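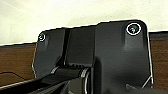 Robots at work: what happens at Tadham?

Tadham is a town with a packing works owned by a firm called Flaltel. The people there put small parts into boxes and send them to shops. Since May, they have had robots to help them.

What does a robot do all day?

A robot arm does the same job again and again. At the end of the arm is a gripper. A gripper is a bit like your finger and thumb. It closes to pick something up and opens to let it go. Its fingers move at joints, just as yours bend at the knuckles.

Flaltel has 6 robots. In one day they can pack 2678 boxes between them.

What do the people do now?

There are 40 people at the works. Before the robots came, 20 of them packed boxes by hand. It made their wrists and backs sore.

Some of those packers now look after the robots. They tighten screws, clean the grippers and swap worn parts. Others check the boxes before they leave. A few moved to the office to answer letters from shops.

Everyone who changed jobs had lessons first. Some liked the new work straight away. Some missed chatting at the packing bench, as the robot area is noisier and people stand further apart.

Can the robots do everything?

No. A robot may drop a part that is an odd shape, or stop if a box is in the wrong place. Then a person presses the stop button, moves the box and starts the robot again.

Words to know

Automation: using machines to do jobs that people used to do.
Gripper: the part of a robot that holds things.
Joint: a place where two parts meet and can move.

Page last changed: 8/26/22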